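Moved the jigsaw shelf to the front window this morning, 6/22/20. The bus and train ones are now at kid height.

The Pukora 100-piece farm puzzle is back in stock. We have 16 of them. It's $14, same as before.

Someone asked if it's too hard for a five-year-old. Roxana's son is five and did it with help on the edges. By himself, he'd be better off with the 24-piece tractor from the same people. 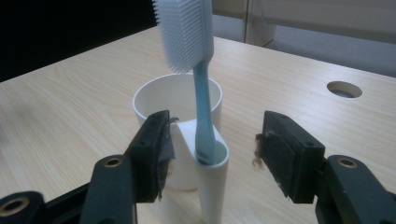 White cup, white holder, pale blue toothbrush.

The Rurkach wooden animals are late again. Relu called them and they now say November. If you paid for one already, message me and I'll refund you or swap it for something else.

Limit of 3 people in the shop at a time, kids included. You can order by message and pick up at the side door.

Gift wrap is still free. We're out of the dinosaur paper, so it's stripes or plain green for now.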